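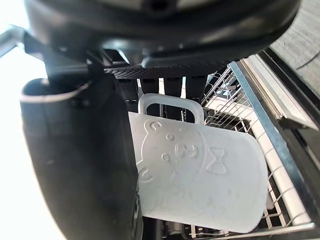 Photo: Thaddäus Danzer / Rusham Neighborhood News

Rusham Community Kitchen Finally Has a Dishwasher, and I Have Opinions

By Niall Buchanan
3 June 2026

If you've been to a Rusham supper in the last few years, you know the drill. You eat, you chat, and then somebody hands you a towel and you dry plates until your sleeves are soaked. Well, put the towel down! The kitchen on Tanner Street has a working dishwasher as of this week, set in right under the white counter next to the double sink.

I stopped by on Monday to have a look, and I'll admit I stayed way longer than I needed to (there was coffee). Edith Cáceres, who runs the family breakfasts, was thrilled. The whole job came to about $3,000 with the plumbing, and 128 households chipped in, which I think is pretty great for a street our size.

The first things everybody wanted to talk about were the kids' dishes. They're light, they flip over, and they fill up with dirty water if you set them in wrong. So there are now house rules, and I'm told they're being taped up inside the cupboard. Plates go upright between the tines. Cups go on the rack last, open side down before you start the machine, even if they landed on their side while you were loading. 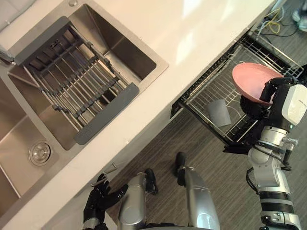
Edith would also like it known that scraping is still your job. A quick scrape into the trash, no rinsing, and in it goes. I'm a rinser from a long line of rinsers, so this one hurts. My mother would wash a plate by hand before she let a dishwasher see it.

The roll-up drying rack over the sink is staying, by the way. Manuela Greco asked for it to be kept for the big pots and anything with a wood handle, and she got no argument from me. It rolls out across the basin and rolls back up when you need the sink.

Burgi Mösli has put together a short loading lesson for anyone who's nervous about the new machine. It runs before supper on Friday and takes 7 minutes, she says, or longer if I'm in it. You don't need to sign up. Just come in the side door on Ukgate Lane and bring your own mug if you plan on staying to eat.

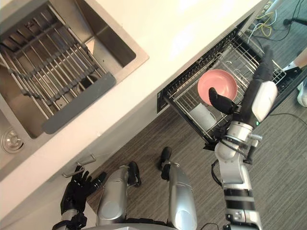

Can I put plastic plates and cups from home in it?

If they're marked dishwasher safe on the bottom, go right ahead. Anything thin or unmarked should be washed by hand in the sink, and please put your name on it with a bit of tape, or it'll end up in the kids' cupboard with all the others.

Supper is at six as usual, and the kitchen opens an hour earlier for anyone who wants to help set up. Edith is making the bean soup again.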